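Looking Up: Pipes, Conduit and Light in Our Shared Workroom
Project report by Marilou Tan
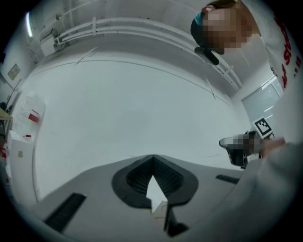
I picked the ceiling for my building services project after spending most of a semester under it without once reading it properly. Our workroom is on the top floor of the Pirkero building, and everything that keeps the room going travels overhead. I wanted to find out how much a beginner could work out from the floor, with a notebook and a flashlight, before asking anyone for the drawings.

Quite a lot! The pipes and conduits are white, like the ceiling, so they fade away until you start following one. They run side by side and they turn together, and small clips hold them in place along the way. Near one end there is a small white junction box on the wall with thin cables leaving it. I spent a whole afternoon on that box (without opening it, we aren't allowed to) and sketched where I thought each cable went.

My first sketch was wrong in two places. I had taken one of the conduits for a water pipe, and I had drawn a bend much too tight. The set of plans I got later from the Seneviratne library sorted out both. I kept the bad sketch in the appendix next to the corrected one, and I still like it.

The second part of the project was light. The room has a fluorescent light, and I measured the level on the workbenches with a borrowed Wivusa meter, always at 4 p.m. with the blinds down. The best spot gave 1027 lux. The corner by the coat hooks gave 105, and I really felt that difference when I tried to write up my notes there. Altogether I took 20 readings, and the full table is on page 6.

The plain white ceiling must help spread the light, and I would love to test that with a darker panel hung over one bench. My adviser suggested doing it in the Tramari annex, where the ceiling is lower and the panel would be easier to hang.

Things I would do differently: label the sketches on the spot, bring a longer tape measure, and start with the junction box. Once I knew where the cables began, the rest of the drawing went fast.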